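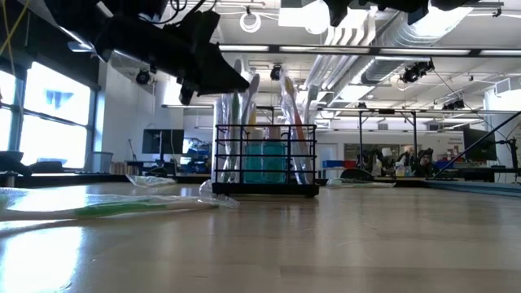
One retailer at the January preview said he had been asking for toothbrush storage like it for years, because the family packs always end up in a drawer with the wrappers half off. Several others said much the same, and two asked for it in white. (White is not planned, sorry.)

2020-02-23 – for immediate release

STETBERG BRINGS KOBORI BATHROOM RANGE TO VILLAU SHOWROOM

Stetberg, the homeware firm, is putting its new Kobori range of small bathroom storage on show at Villau from next month. Open wire racks, slim boxes, trays. All made to sit on a shelf or a worktop, no drilling, no suction cups.

The rack is the main piece. Thin black bars, solid base, room inside for a box and for brushes standing upright, in the packet or out of it. Spare brushes next to the ones in use – so people can see when they are down to the last one. It wipes clean with a damp cloth and will go through the dishwasher on a cool wash, top shelf only please.

Price will be 40 euros for the rack. Boxes are sold seperately, in 4 colours, and lift straight out for rinsing.

Kobori was drawn up by the Curnasum studio, which also did our hallway hooks and the shoe bench. The brief was short: family bathroom, one shelf, too many brushes. Curnasum went through 3 versions before this one. The first had a lid, and testers left it off. The second was too tall to go under most mirror cabinets. Samples then went out to more than 400 households, and the comments that came back mostly concerned the base, now heavier than it was.

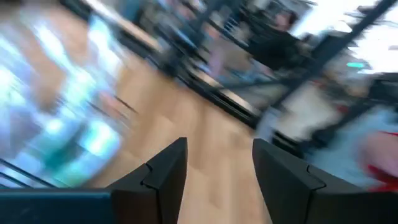
Villau is the only showroom to carry the full range at first, other stockists will follow once we have the stock. Opening hours stay as they are. Visitors can handle everything, and staff will have spare boxes to try in the racks. We kept the wooden floor in its warm honey tone and did not lay carpet tiles over it, partly for the look and partly becuase trolleys roll better. Deliveries use the side door as before. Parking at the rear, first two hours free.

Trade visits by appointment, mornings preferred. Please say when booking how many are coming and whether you want to see packaging samples as well as the racks.

Price list, measurements and cut-out pictures on request from the Stetberg press office. Loan samples for magazines – limited number, return postage paid by us.

Ends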